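Section 4. Recording Demonstrations by Hand Guiding

4.1 Before You Begin

Confirm that the bin is clamped to the table and that its position agrees with the tape marks. Place a mixed set of objects in the bin, including rigid and soft items. Do not arrange them in rows or stack them on purpose.

CAUTION: Keep hair, sleeves, and lanyards away from the arm cables at all times.

4.2 Recording a Pick

1. On the Dusura start screen, select Teach, then New Session.
2. Enter the operator name and the bin number.
3. Enable hand guiding and wait for the ready tone.
4. Hold the arm above the wrist. Do not pull on the cables or the gripper. 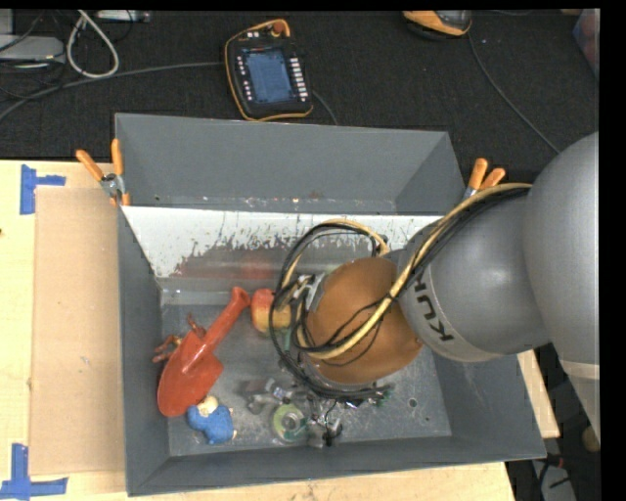 5. Lower the gripper slowly toward the chosen object. Stop as soon as the tip is level with it.
6. Press Close, lift the object clear of the bin walls, and press Save.
7. Return the object to a different spot and repeat.

NOTE: A session holds up to 1000 picks. Sessions with fewer than 63 saved picks are not accepted for training.

CAUTION: If the arm resists or drifts, release it and press the emergency stop. Error 462 must be cleared by a trained operator before work resumes.

4.3 Remote Control

Operators using the Teuber hand controller shall follow steps 1 and 2, then select Remote in place of hand guiding. No person may reach into the bin while Remote is active.

Revised 2021-01-06. Approved by Lensa Wako.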